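Home Stories Essays Drinks About Submit

The Aquavit Question

4 min read
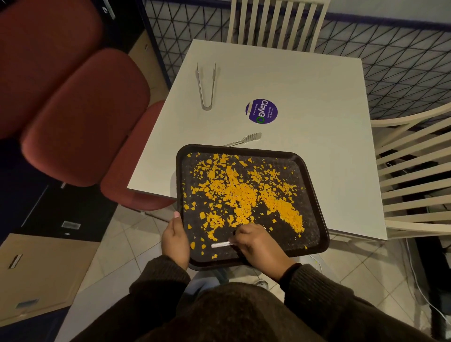

Gudrun Granström had been told there would be a quiz, and she had told her husband there would not be, so they were already not speaking when they reached the tasting room at Skatamden.

"Norwegian or Swedish?" asked Teodor Grønli, before she had her coat off. He owned the distillery and wore an apron to prove it.

"Swedish," said Gudrun. "From Grundbridge, lately."

"The aquavit."

"I haven't had any yet."

He poured her one. It was yellow and smelled like rye bread that had gone to college. Teodor explained that the Norwegians made theirs from potatoes and aged it in sherry casks, while the Swedes used grain, leaned on fennel, and were in a hurry. He said this last part to the window.

Igor, who was married to Gudrun and had kept the name Tokarz in case of emergencies, raised his hand. "My grandfather made it in a bathtub."

"Then it was not aquavit," said Teodor.

"It had caraway in it."

"So does cabbage."

Siv Dalen, the only other guest, wrote this down. She had paid for the full July course and had 33 pages of notes, most of them about the parking.

The second glass was clear. Gudrun held it up to the light, as she had seen people do, and learned that it was clear. She drank it. It tasted exactly like midsummer at her Aunt Lovisa's, the year Lovisa Sjöberg threw a herring at the priest.

"Swedish," she said.

Teodor put down the bottle. He looked like a man whose dog had just greeted a burglar. "It's ours," he said. "We make one like that for export."

"It's very good."

"I know it's good. I'm ashamed of it."

Igor asked what it cost. Teodor told him. Igor asked again, in case the number was different the second time, and then bought two bottles, one of which he said was for his grandfather.

"Your grandfather's dead," Gudrun said in the car. It was the first thing she had said to him since noon.

"He'll be glad of the quiet, then," said Igor, and missed the turn.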